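The Case for the Flat Box

Companies that ship small goods argue a great deal about tape, labels and carrier rates, and very little about the point in the day at which a sheet of cardboard becomes a box. I think this is a mistake. My position is that folding cartons should be stored flat, carried flat to the packing surface, and erected one at a time at the moment the product is ready to go in. The common practice of making up a stack of boxes in the morning and drawing it down through the day costs more than it saves.

The argument for pre-erecting is well known. Folding is a repetitive task, repetitive tasks go faster in batches, and a packer with a pile of ready boxes never has to stop. Dinesh Hettiarachchi made this argument to me in April, when I was reviewing the packing area at Temero, and he had timings to support it. In his test, one person erecting boxes in a run averaged 4 seconds less per box than the same person erecting each box between orders. I accept the number. My objection is to what it leaves out.

The first omission is space. A self-locking mailer of the kind Temero uses is a few millimeters thick as a blank. Erected, it is mostly air. A bundle of 100 blanks goes on a shelf under the bench. The same 100 boxes, made up, took over a rolling rack, the top of a filing cabinet and the floor on both sides of the door. Every trip to the label printer then went around the rack. Those steps did not appear in the timing test, which began with the first fold and ended with the last.

The second is damage. A blank stacked flat under a light, even load keeps its shape. An empty box has four unsupported walls and a lid that wants to spring open. People lean on stacks. They put a clipboard on top, then a tape gun, then a coat. Corners get crushed before anything has been packed, and a packer under pressure will use a box with a crushed corner. Hashini Haque, who handled returns at Temero during the same period, logged a number of complaints about dented cartons that had been put down to the carrier. I can't prove that any of those dents were made indoors. I can say that the rack stood at hip height next to a doorway.

The third is choice of size. When boxes are waiting, the order is fitted to the box. When blanks are waiting, in four bins with the bin number printed large, the packer looks at the product and takes the sheet that suits it. Over one full cycle of 1364 orders, the use of paper fill went down after the change to flat stock. Mizanur Abeysekara, who bought the fill, attributes this to a change of supplier. We have agreed to disagree, although I note that the supplier changed later.

There is a fair objection about skill. A die-cut blank looks simple and has an order of operations. On the pattern I know best, the side walls come up first, the corner tabs turn in, the front panel rolls over the tabs, and its feet drop into slots in the base. Do the tabs late and the panel won't seat. A new packer makes this error often, and in a batch the error is corrected once and the rhythm holds. Erecting between orders, the same person has to recall the sequence each time. Nima Babaei told me it took her most of a week to stop thinking about it. I regard that week as a reasonable price. A skill used all day stays sharp, and one that belongs only to whoever comes in early is lost when that person takes leave.

The work surface matters more than the written instructions do. It should be hard, level and smooth enough for a sheet to be turned without lifting. Its middle should be kept clear, with everything else pushed to the sides. I have seen good benches ruined by a cutting mat with a raised edge, which catches the tabs.
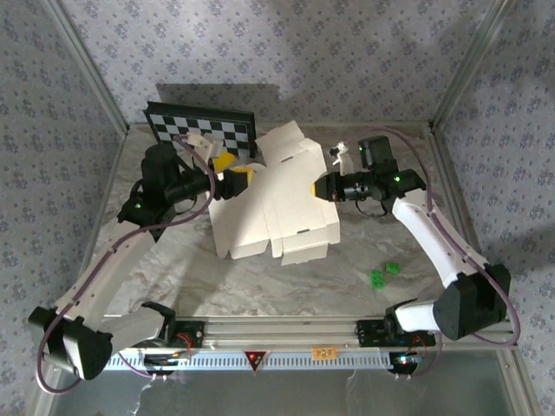
PACKING & MATERIALS

An unfolded white blank lying in the middle of a gray-and-white marbled surface is, for my purposes, the correct starting condition. The sheet is the only work in progress and it can be approached from either side. I have no strong view on marbling, but I would ask anyone choosing a bench top to avoid plain white if the cartons are white. Edges and slots are easier to find against a surface that differs in tone.

Creases deserve a word. Many packers fold straight to the final position. It is better to bend each score slightly past it and let it relax, particularly with stock that has been stored somewhere cold. The board then stands where it is put, and the lid doesn't lift while the label is being applied. Sabina Biswas disagrees with me on this and considers pre-bending a waste of motion. Her lids also lift.

I would make one exception. Where every order is the same product in the same carton, and the line never waits, erecting a short run ahead is sensible. I would cap it at 8, stand the boxes beside the packer and put nothing on top of them. Past that figure the stack begins to need a place of its own, and the rack comes back.

Temero kept the bins under the bench. The rack is now used for returns.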